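Frequently Asked Questions for Candidates and Temporary Employees

Plonari Staffing places warehouse, packing, light assembly and general labor workers with client businesses. The answers on this page apply to all temporary and temp-to-hire assignments unless your assignment letter states otherwise. Candidates seeking direct-hire office positions should refer to the Professional Placement page.

Applying

Who may apply for work through Plonari?
Applicants must be at least 18 years of age and legally authorized to work in the United States. Some assignments carry additional requirements, such as a forklift certificate or a valid driver's license. These are listed in the job posting.

Is there a fee to register?
No. Plonari does not charge candidates for registration, interviews, skills checks or placement. If you are asked to pay a fee by anyone claiming to represent Plonari, please report it to your nearest branch.

What should I bring to my registration appointment?
Please bring original, unexpired documents that establish your identity and work authorization, the names and dates of your previous employers, and contact information for two work references. Photocopies of identity documents cannot be accepted. If you wish to be paid by direct deposit, bring your routing and account numbers as well.

May I register at more than one branch?
One registration covers both the Domon and Escobedo branches. Your file is kept at the branch where you first registered, and either office can offer you work from it. Registering twice creates a duplicate record and may delay your first paycheck.

How long does it take to be placed?
Placement depends on your availability, your experience and the openings on hand. The branches currently list 1,183 open shifts between them, the majority in packing and order fulfillment. Candidates who are available for evening shifts are generally placed sooner. 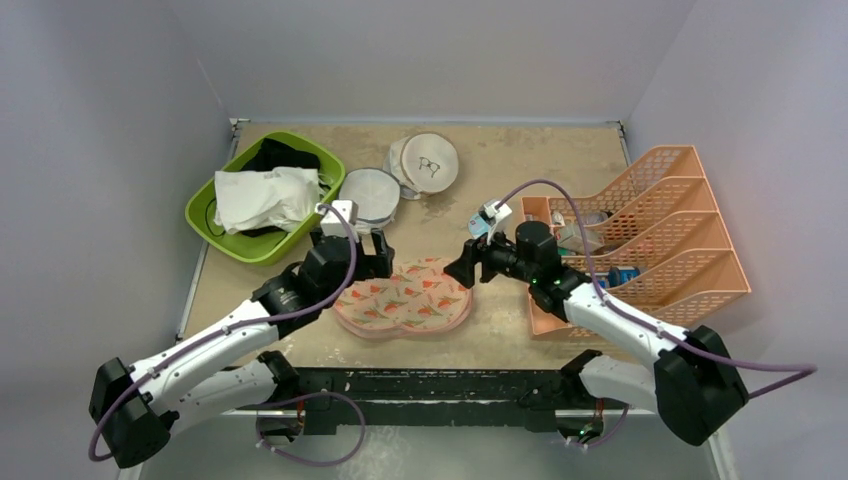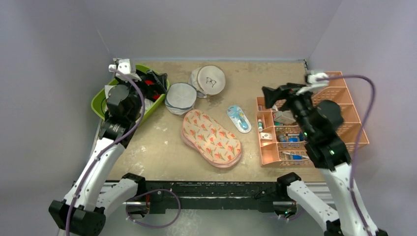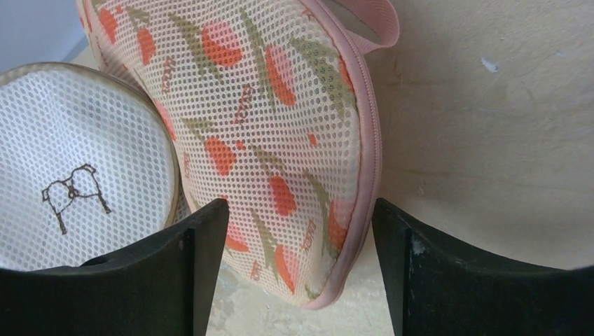
Tabletop work area, two views, and a floral pouch in close-up

Assignments and Scheduling

How will I be told about an assignment?
Offers are sent by text message and appear in the Candlow worker portal at the same time. Each offer gives the work location, start time, pay rate, expected length and required clothing. An offer is not confirmed until you have accepted it and received a confirmation message.

Am I required to accept every offer?
You may decline any offer. Declining does not remove you from the active list. However, candidates who do not respond to three offers in a row are moved to inactive status and must call their branch to be reinstated.

What if I am going to be late or absent?
Call your branch at least two hours before your shift begins. The telephone line is answered from 5 a.m., and a message may be left at any other time. Notifying a coworker or the client's supervisor does not count as notice to Plonari. An absence without notice may end the assignment.

How many hours will I work?
Most full-time assignments are scheduled for 40 hours per week. Part-time assignments vary by client. Any change in your regular schedule should be confirmed by your branch before you work the new hours.

Can a temporary assignment become permanent?
Yes, where the posting is marked temp-to-hire. The client makes the hiring decision and sets the terms of employment. Last year, 2,348 workers were placed in temp-to-hire positions through our two branches. Placement in such a position is not a guarantee of permanent employment.

Pay and Timekeeping

When am I paid?
Wages are paid weekly for hours worked in the preceding pay period. Pay dates that fall on a bank holiday are moved to the business day before.

How do I record my hours?
Use the client's time clock where one is provided. At all other sites, enter your hours in Candlow at the end of each shift. Meal periods must be recorded separately. Hours entered after the weekly cutoff are paid in the following cycle.

My paycheck appears to be incorrect. What should I do?
Contact the payroll desk at the branch that issued your assignment and have your pay stub available. Confirmed errors are corrected within 3 business days.

When are tax forms issued?
Forms are available in Candlow by the end of January. Workers who have chosen paper delivery will receive theirs by mail at the address on file. Please update your address before leaving for a new residence, including after your assignment has ended.

Safety and Conduct

Do I need to supply my own protective equipment?
You are responsible for suitable work shoes. Gloves, eye protection and hearing protection are supplied at the site when the job requires them. If an item is missing or damaged, ask for a replacement before starting work.

What should I do if I am injured?
Obtain medical help if you need it, then inform the site supervisor and your Plonari branch on the same day. All injuries must be reported, including minor ones. An incident form will be sent to you through Candlow.

What if I am asked to do work that is not in my assignment letter?
Please call your branch before you begin. Many changes can be approved over the telephone, but some duties require training or a different rate of pay.

How do I end an assignment?
We ask for one week's notice where possible. Return badges, keys and any client property on your last day, and let your branch know whether you would like to be considered for further work.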